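Alero folding kit — worth the money for a small rental operation?

lintbrush_ohio
Posted 10/17/24
I run laundry for a handful of short-term rentals and I've been on the fence about the Alero kit since summer. You get the arm, the two-finger gripper, the wrist camera and a year of their folding software. The quote I got through Pasaribu came with 400 in shipping on top, which stung a little. Has anybody here had one longer than the trial period? I mostly care about towels. Sheets I've given up on, machine or no machine.

gantrymike
We've had one since December. Setup took me one long evening and most of that was the mounting plate. Towels are the thing it's best at, so you're asking the right question. T-shirts it does so-so. Anything with buttons, forget it.

My one gripe is the stock fingertips. They're fine on terry but they slide right off thin pillowcases. I ended up ordering the Fotum pads and I like those a lot better (they go on with two screws, no new calibration).

sudsandservos
I'm going to be the grump here. We sent ours back. 18 towels an hour on a good day, and I can do that standing half asleep at the dryer. The software is clever, sure, but when it picks up two layers instead of one it just keeps going and hands you a sad little lump.

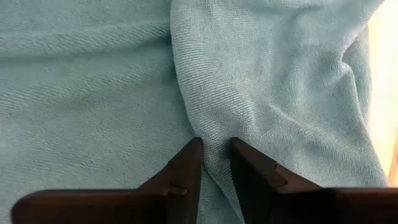
lintbrush_ohio
The double-layer thing is my biggest worry too. Hullthorpe let me have some bench time with a demo kit and I brought along things from my own shelves. What I like about the wrist view is how close it gets. On that blue-green cloth you can make out the tiny ridges in the weave, and the rounded edge of the fold runs down right between the two fingertips. Whether the software knows how many layers it has hold of there, I couldn't tell you! I'd hope that much detail helps. It does make me wonder about plain white towels under bright lights, though, and white is nearly everything I own.

gantrymike
White is okay if you kill the overhead light nearest the table. We put ours on a dimmer and the missed grabs dropped off a lot.

@sudsandservos were you on the old release? The one from spring was awful about double layers. After the update it'll let go and try again, at least on ours.

sudsandservos
Whatever shipped in the box. Support told me to update and I did, and it got somewhat better, but "somewhat" doesn't cover the monthly fee. I still say 8 rentals is the minimum before it makes sense. Below that, hire a teenager.

foldedcorner
Disagree on the minimum. I've got fewer than that and I kept mine. I don't stand there and watch it, I load the table and go strip beds. Slow is fine if I'm in another room.

Do ask Pasaribu about the service plan before you sign. Mine was 50 a month and it was on by default, had to call to get it taken off.

lintbrush_ohio
Oh, good catch, I just looked and it's on my quote too. Calling them tomorrow. Does the plan cover the gripper fingers, or are those counted as wear parts?

foldedcorner
Wear parts. I'd get a spare set with the order.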